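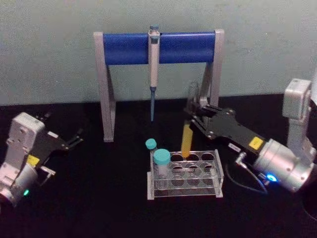

Bench tidy, part two

Quick one tonight, tea's on. I said in February I'd sort the bench out properly and I've finaly started. Black top wiped down, everything off it, then only the bits I use going back on.

First back was the pipette stand. Blue bar, pale legs, stands up against the wall now and not in the corner by the sink where I kept catching it with my elbow. Came from a clear-out at Dindale, along with 23 old racks I did not need. Kept the clear acrylic one. The rest have gone to Munthorpe – good luck to them.

Teal-capped tubes live in the clear rack from now on. No more mugs full of them. I went through the drawer too and found 44 loose caps, not one of which fitted anything.
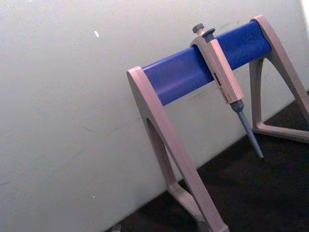

Pipette hangs on the bar by its finger rest, tip down. I used to lay it flat on the bench and every guide going tells you not to, so that habit's done with. Still want to check it over before the pond samples – 30 minutes with the scales and some water, should be fine.

Next job is the shelf. Labels first, then the Skerkorent boxes, wich are a disgrace. Might get to it at the weekend if the rain keeps up.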